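4.3 Placement on open shelves

The third group of trials concerns the placing of small objects on open shelves. In the earlier groups the target was a flat table, and the wrist camera could see the whole target surface until the last moment. With shelves this is no longer the case. The upper board hides a part of the lower one, and the gripper itself covers one corner of the view during the complete motion. We wanted to know whether a policy trained only from wrist views can deal with this loss of sight, or whether it needs a second, fixed camera.

We collected 252 demonstrations in furnished rooms with the Forkby hand-held controller. Each demonstration begins with the object already in the gripper and ends when the gripper has opened and moved away from the shelf. The operators were asked to move at their normal speed and not to correct the object after release. Demonstrations in which the object was dropped on the way were kept in the set, but they were marked, and the policy was not trained on the part after the drop.

Two policies were compared. The first, called Proseo-W, receives the wrist image and the position of the gripper. The second, Proseo-WF, receives in addition the image from a fixed camera opposite the shelf. Both have the same number of layers and were trained for the same number of steps. As a simple baseline we used the planner of Bhatt, which estimates the edge of the board once, at the start, and then follows a fixed path.

Proseo-W placed the object correctly in 89 per cent of the trials. The difference to Proseo-WF was within the spread between training runs, so we can not claim an advantage for the fixed camera in this task. The planner of Bhatt was clearly weaker on the lower board, where a small error in the first estimate was enough to bring the fingers against the front rod.

Objects lying close to the goal were a separate difficulty. Figure 6 gives a wrist view with one figurine held in the gripper and a second one lying on the floor in front of the lower board. We name such an object a distractor. In the first version of the training set distractors were rare, and the policy sometimes moved towards the distractor instead of the shelf.

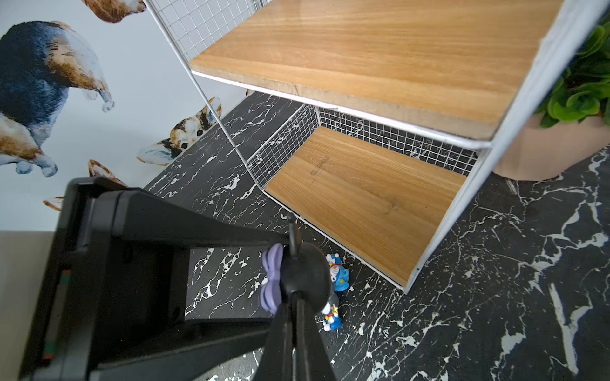
Figure 6. Wrist view with a held figurine and a distractor on the floor near the lower board.

To reduce this error we recorded 10 further demonstrations for each room with a distractor near the shelf, and repeated the training from the beginning. The wrong movement became less frequent, but it did not disappear. It remained mostly in cases where the held object and the distractor were of similar size. We also tried to mask the region of the gripper in the input image. This made the result worse, probably because the policy uses the visible part of the held object to decide its height above the board.

The floor and the walls had less influence than we expected. Strongly patterned floors did not lower the success rate in a measurable way, provided that at least 2 rooms with such floors were included in the training set. Transparent shelves were not tested and are left for the Jesusport set, which is described in Section 5.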